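老矿区地面沉降自查表，附我自己的啰嗦几句

咱们Hurkum这边的老井停了以后，地面一年比一年不老实，西坡那几条缝大家都见过。表格是从镇上领的，条目写得挺干，我就照着自己走过的一圈，在每条后面加了几句话，住在Handa沟两边的邻居可以拿去对着查。我不是工程师，就是爱较真，写得不对的地方请直接说！

一、院子和外围

1. 地面有没有新裂缝，宽度是否变化。
结果：有，一条，在东墙根。
我的话：裂缝两边各钉一根钉子，量钉子之间的距离，比拿尺子直接比裂缝边靠谱得多（裂缝边会掉土，越量越糊涂）。我家这条从春天到现在宽了2毫米，不算多，但我还是记在本子上了。

2. 有没有碗状的下陷，雨后是否积水不退。
结果：暂时没有。
我的话：下完雨第二天早上去看最清楚。菜地那块要留意，翻过的土本来就会沉一点，别自己吓自己。

3. 树、电杆、篱笆是否歪斜。
结果：篱笆歪了一段。
我的话：篱笆是去年风刮的，跟矿没关系，不过我还是照实勾了“是”。表上没有“说不清”这一栏，建议以后加上。

4. 水井水位、水色有没有突变。
结果：正常。
我的话：井绳上打个结做记号就行。要是哪天水忽然浑了，或者一下子掉下去一大截，先别喝，打电话。

二、房屋外墙和地基

5. 墙角、门窗角有无斜裂缝。
结果：北窗下角有一条细的。
我的话：斜着走的、像楼梯一样一级一级的，要重点记。抹灰层那种网状的小裂纹我家到处都是，我就写了一句“老毛病”，没有一条条抄。

6. 台阶与墙体是否脱开。
结果：没有脱开。
我的话：我拿旧银行卡往缝里插，插不进去就放心了，土办法，好用。

7. 排水沟是否断裂、倒坡。
结果：需要处理。
我的话：沟里倒一桶水，看它往哪边跑。我家的水跑到一半就停住了，不往外走，这个我琢磨了好几天，最后把那一段挖开重新垫了。水老往地基里渗，没有老巷道也得出事。

三、屋里

8. 门窗开关是否忽然变紧。
结果：厨房门变紧。
我的话：夏天潮，木门本来就胀，所以最好隔几个月再试一次，同一扇门，同一个人推，哈哈。

9. 天花板与墙交接处有无开裂，墙上挂的东西是否牢固。
结果：卧室没发现裂缝。
我的话：电视、空调这类挂在墙上的，轻轻扶一下看有没有松动，别使劲晃。线脚接头的地方拿手电斜着照，直着照什么也看不出来。床离墙近的人家，查之前把被子掀到一边，省得落灰。

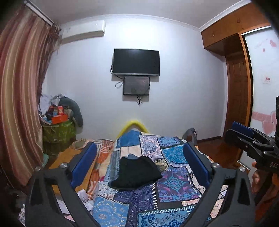
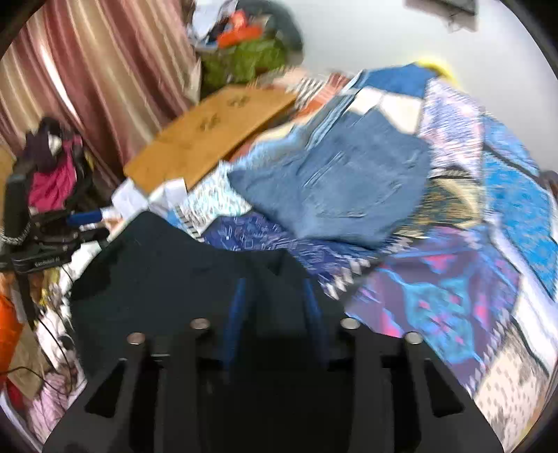 Jinanari那头有位读者看了初稿，来信说第9条漏了最要紧的一样：燃气管穿墙的地方。他们那边地面一沉，墙没裂，管子接头先受了力，所以他主张单列一条，排在门窗前面。他还说，用肥皂水抹接头，看冒不冒泡，千万不能拿打火机试。

说得对，我服气，补上：

10. 燃气管、水管穿墙处有无拉扯、变形、漏气漏水。
结果：水管正常，燃气接头待查。
我的话：我只会抹肥皂水，别的不敢动，已经约了人星期三上门。闻到味儿就关总阀、开窗，人先出去，电话到外面再打。

四、出行和应急

11. 离家最近的警戒线在哪里，家里人是否都知道。
结果：知道。
我的话：Lakatos旧井口的围栏离我家后门207米，我用卷尺一段一段量的，量得腰疼。小孩抄近路爱从那边钻，请各家都管一管，那圈铁丝网后面的地看着是平的，下面是什么谁也说不准。

12. 应急包是否备好，放在门口。
结果：备好了。
我的话：手电、药、证件复印件、水，还有一双结实的鞋。鞋最容易忘，我半夜演练过一回，穿着拖鞋踩进沟里了。

13. 是否登记了房屋编号。
结果：已登记，2617号。
我的话：编号写大一点贴在门边，上报裂缝的时候报编号，比说“大槐树往西第几家”快多了。

总的打勾情况：要马上处理的3项，分别是第7条的排水沟（已经弄好，还要再倒一次水看看）、第10条的燃气接头、还有东墙根那条裂缝要继续量。其余的三个月后再走一遍。

空白表我多印了几份，放在小卖部柜台边上，自己拿，拿完了跟我说一声，我再去印。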